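Nesevside Robot Arm Club

The Nesevside Robot Arm Club is a student club in the town of Nesevside that teaches members to program two-armed robots, mostly in simulation and now and then on real equipment. It is best known in the area for the Lehner Project, a long-running group effort in which students teach a pair of simulated arms to do small household chores. The club meets on Saturday mornings during the school year and is open to anyone of high school age, whether or not they have ever written a line of code.

History

The club grew out of an after-school computing group that had become fond of robot games and wanted to try something slower and more careful. Its early members worked with a single simulated arm, which they taught to push blocks across a table, and many of the habits formed in those days are still with the club, including the handwritten logbook that every team is expected to keep. The second arm was added when members asked to enter the Plemisen Open, a regional contest for student simulation projects held each March.

The Lehner Project

The project takes its name from Lehner Hall, the building where the club first met. Students divide into teams, and each team picks one chore and stays with it for most of the year. Practice runs are done in Bedov, a simulator put together by former members and kept up by the current ones, with a good deal of patience on both sides. New members usually start by steering the arms by hand, saving their runs, and going back over them together before they try writing a program of their own.

Over one recent season the teams saved 1,344 runs, of which about 1,000 were judged clean enough to use for training. The rest were kept as well, as older members like to show newcomers how many ways there are to miss a handle.

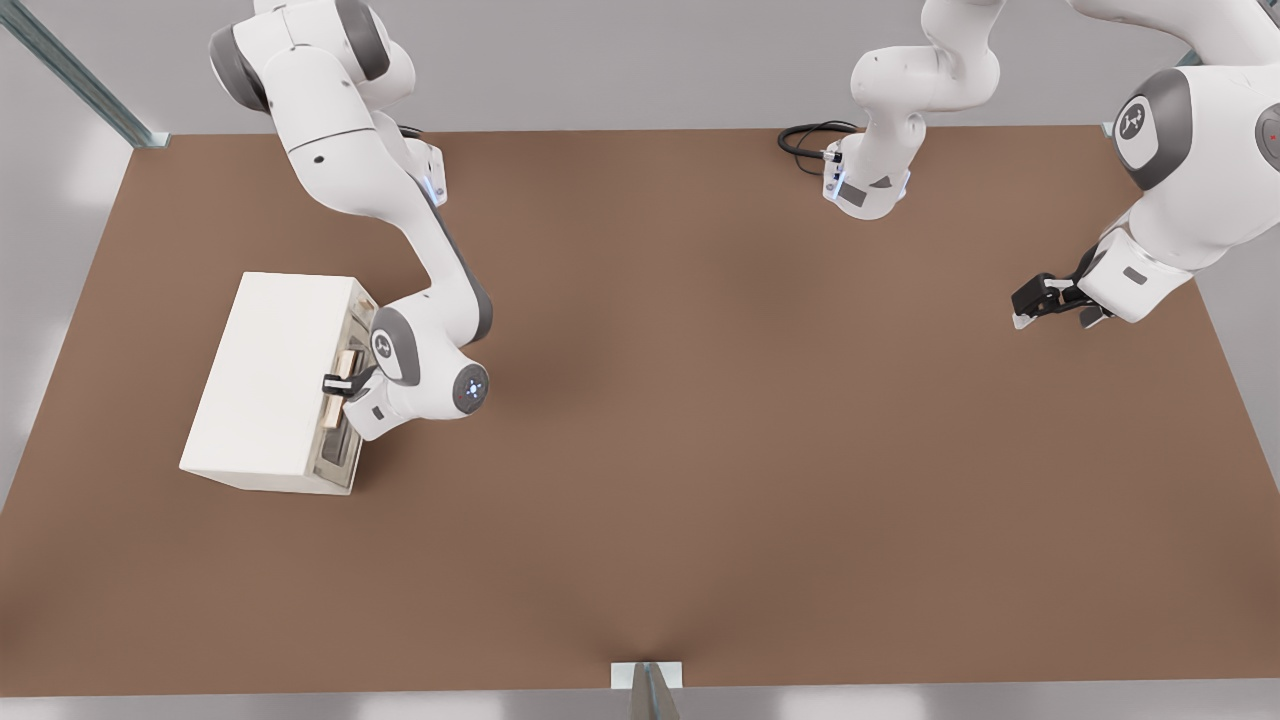 Drawer opening is the chore most teams choose first, and it has a reputation for being harder than it looks. A plain white cabinet is placed on a brown tabletop, and one arm has to take hold of the drawer's light wooden handle with its black fingers while the other stays well clear, its gripper open over the bare part of the table. Teams spend many weeks on the angle of the grip alone, and the logbooks are full of cheerful arguments about it. Once a team is happy with its drawer, it may go on to tasks that need both arms working together.

Competition

At the Plemisen Open, each team is given 10 attempts at its chosen chore, with the cabinet or other object moved a little between tries. The club normally sends two teams. Judges read the logbooks along with the scores, a custom that Nesevside members are rather proud of and prepare for with great care.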